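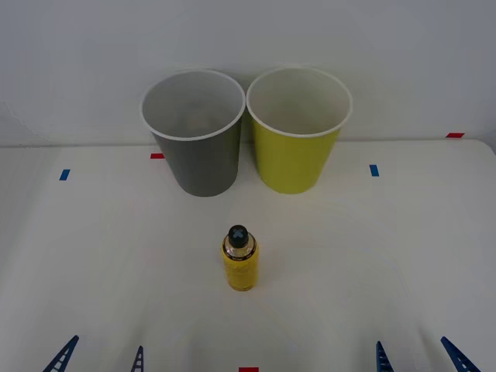

Reading time: 6 min

Paper cup

Grey and yellow-green paper cups with rolled rims, and a small capped bottle.

A paper cup is a drinking vessel made from paperboard, normally lined or coated so that liquid does not soak into the fibre. Most are sold as disposables, to be used once and thrown away, although they are also kept around homes, classrooms and sheds as small containers for seed, paint, loose screws and similar things. The ordinary form is a truncated cone, wider at the mouth than at the base, with a rolled rim and a flat bottom set a little way up inside the wall.

Contents
Parts
Materials and lining
Manufacture
Colour and printing
Sizes
Use in the home and classroom
Use with small bottles
Storage
Disposal
In Skiddale
See also

Parts

The wall, or sidewall, is a single piece of board cut in the shape of a fan and wrapped until its two straight edges overlap. The overlap forms the side seam, a vertical line that can be felt with a thumbnail and is usually easy to find on a plain cup. On printed cups the join is often placed where a break in the pattern will not be noticed.

The base is a disc of board with its edge turned down. The foot of the wall is folded in over this edge and pressed, which leaves a shallow recess underneath. A cup stands on the folded ring, and the disc itself does not touch the table. The recess also keeps the hottest or coldest part of the drink slightly clear of the surface.

The rim, also called the lip or curl, is made by rolling the top of the wall outwards. It stiffens the mouth, gives a rounded edge to drink from and provides something for a lid to grip. On cups coloured on the outside only, the rim is commonly white, as the roll brings the inner face of the board to the outside. A rim that has been crushed in a bag seldom takes a lid well afterwards, and the cup may dribble at the dent.

Materials and lining

Cupboard, or cupstock, is a stiff board made mainly from wood pulp. Uncoated board will hold water for a short time before it softens. Early cups were dipped in wax, and waxed cups are still found for cold drinks and shaved ice. Wax softens with heat and is a poor choice for tea or coffee.

The usual lining is now a thin film of polyethylene, applied to the board before it is cut. It does two jobs: it keeps the liquid in, and it melts under heat so that the seams can be sealed without glue. Cold-drink cups may be coated on both faces, as moisture from the air collects on the outside and would weaken bare board. Other linings include polylactic acid, made from plant starch or sugar, and water-based dispersion coatings, which are brushed or rolled on as a liquid and dried.

Double-wall cups have a second sleeve of board around the first, with an air gap between them. Ripple cups use a corrugated sleeve for the same purpose. A single-wall cup filled with boiling water is uncomfortable to hold, and many cafés hand it over with a separate sleeve.

Manufacture

Board arrives at the factory on large reels, already lined. It is printed flat, then cut into fan-shaped blanks. The forming machine wraps each blank around a tapered mandrel, heats the overlapping edges and presses them together. The base disc is punched from a second, narrower reel and pushed into the bottom, where the foot of the wall is heated and folded over it. The rim is curled last, sometimes with a trace of lubricant so that the fibre stretches without splitting.

Finished cups are nested into stacks and bagged. Sample cups are pulled from the line and left standing with liquid in them to check the seams. The most common faults are a leak where the side seam meets the base, a split in the curl, and an off-centre bottom, which makes the cup rock.

Colour and printing

Plain coloured cups are made by printing a solid colour over white board. The inside is generally left white or pale, partly for the look of it and partly to keep ink away from the drink. Party suppliers sell cups in a single colour by the sleeve, and mixed packs are common as well. Greys, dark blues and greens such as chartreuse are found beside the older primary colours.

Colour is also a practical way of telling cups apart. At a children's party each table may be given its own colour. In a craft room one colour can be kept for clean water and another for rinsing brushes — a simple rule that works as long as the packs are bought to match. Dark cups hide coffee stains on the outside, but they show scuffs along the seam where the white of the board comes through.

Sizes

Paper cups are sold by nominal capacity, given in millilitres or in ounces, and the two are often printed together on the carton. Nominal capacity is not always measured the same way: one supplier may mean the cup filled to the brim and another a level somewhat below it. The smallest cups in regular use hold about 60 mL and are used for samples, mouth rinse and tablets. Larger sizes serve espresso, tea, takeaway coffee and soft drinks.

Lids are sold by the diameter of the rim. Cups of different heights may share a lid size, which is convenient for cafés, but two brands of the same nominal capacity can differ enough at the rim that their lids do not interchange.

Use in the home and classroom

Beyond drinks, paper cups are used for portioning snacks, starting seedlings, sorting beads, mixing small amounts of glue and covering things for guessing games. Seedlings need a hole punched in the base for drainage. The board goes soft after a few weeks of watering, and the lining has to be peeled away or the cup removed before planting out.

For sorting and stacking activities, cups are stood upright on a flat table with the mouths open. Pairs of cups in contrasting colours are often preferred for young children, who can be asked to put an object in one or the other. An empty cup is light and tips easily when knocked near the rim. A spoonful of rice in the bottom steadies it.

Use with small bottles

Food colouring, flavouring and craft paint are sold in small bottles that stand lower than an ordinary cup. When a colour is to be mixed, the bottle is placed in front of the cups so that it can be reached without passing a sleeve over them. Caps should go back on between uses. Solvents are not suited to lined paper cups, and several will lift the lining or work through the seam.

Storage

Cups are best kept in their sleeve, mouth down, in a dry cupboard. Damp air loosens the curl, and a stack left beside a kettle may become hard to separate. Twisting the end cup slightly before pulling it usually frees it. Cups that have been nested under weight may show a faint ring inside where the one above has pressed.

Disposal

Lined cups are difficult to recycle in ordinary paper collections, because the film has to be separated from the fibre. Some districts accept them in a dedicated stream and others ask for them to go in the rubbish. Cups labelled compostable generally need an industrial composting facility, and will break down slowly or unevenly in a backyard heap. Wax-coated cups are treated as rubbish in most places. Lids and sleeves are sorted separately: an unlined sleeve can go in with cardboard if it is clean.

In Skiddale

The Ferketier works at Skiddale formed cups on 2 lines, one for hot cups and the other for cold. Its plain coloured range was sold under the name Dodus, in long sleeves without printing on the cup itself. A smaller tapered cup called the Mai was made for tasting counters and sold mostly in August, ahead of the district show. Both names are still used locally for any cup of the matching size, whoever made it.

See also

Cup sleeve
Drinking straw
Moulded fibre
Paperboard
Tumbler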